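Search reviews Search Go

Bremov Desktop Case Review: Plenty of Metal, Tight Up Top 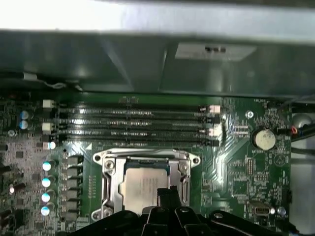

The board in the case, with all four memory slots still empty and the processor in its socket.

I bought the Bremov for a basic home office build and have been using it since May. It replaced an old Dimham case with a cracked front panel. I wanted something plain that would sit under a desk and hold a full-size board, and on that it does fine.

The panels are thick and don't rattle. Every screw hole on mine lined up, including the ones for the power supply, and the edges are rolled wherever your hands are likely to go. The standoffs came already installed. One was loose and needed a quarter turn.

My complaint is the large gray panel next to the memory slots. It overhangs the board like a shelf, and the slot closest to it is hard to get at. With the case on its side I could press the memory in, but closing the latches took a few tries and some scraped knuckles. If your memory has tall heat spreaders, measure before you buy. I used plain sticks from Esari and they fit.

The processor area is better. There is open space around the socket bracket, and I had no trouble getting a screwdriver onto the cooler screws. My cooler is a low Vogler model with an 80 mm fan. I wouldn't want to install a big tower cooler in here without taking the board out first.

Airflow is average. The rear fan runs at 800 rpm most of the day and I can't hear it over the furnace. Under a long video export it climbs to 3,000 and is loud enough to notice in the next room. A second fan in front helped a little.

The manual is one folded sheet with small drawings — keep it, the front panel wiring is only shown there. Cable ties are included but too short for the main power cable.

Good: solid panels, clean threads, room around the socket.
Bad: cramped memory slots, thin manual, short ties.

I'd buy it again for a simple build with low-profile memory. For anything bigger I'd look at a wider case.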